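Valtside – Packing and Returns Working Group
Minutes, December meeting, 2:00 p.m.

1. Previous minutes
Accepted with one correction: the carton price in item 4 excludes tape.

2. Carton stock
Stock of the small corrugated carton stands at 1,188. The Reltico order for 200 more is confirmed and will go to the Vumholm site. Flat cartons are to be stored off the floor. The lower shelf there has had damp before and two bundles were scrapped in the spring.

3. Returns
94 cartons came back during the period. Most had tape over the lid tab, and the tab tore on opening. The packing sheet will be changed to show tape on the side seam only. Cartons with a sound lid go back into use; torn ones are flattened for recycling.

4. Desk packing, mixed small items
The group went over the order of work for cartons holding a rolled item, a card and a printed sheet. Agreed that the rolled item is laid on its side against one wall. The sheet goes in flat, with the card on top of it. Small clear plastic pieces should be bagged before they go in, as they collect in the corners and get missed when the carton is emptied. Cups and soft toys on the packing desk are separate stock lines and are not to be added to these cartons.
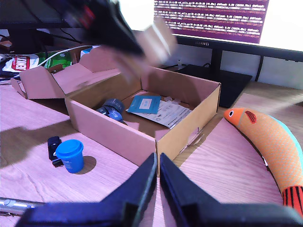
Should the printed sheet be folded to fit under the card?

Leave it flat wherever the carton base allows, and fold it once with the print facing out if the base is too short.

The wording is to be copied into the packing sheet as it stands.

5. Labels
Mạch labels hold well on plain board but lift at the corners on card sleeves. A second adhesive will be tried on 181 sleeves – results at the next meeting. No change to label size.

6. Other business
Desk lighting at Vumholm was raised again. Shadow across the left side of the desk makes small print hard to check. Quote for a second lamp to be obtained.

Meeting closed 2:50 p.m. Next meeting at the Vumholm site, same time.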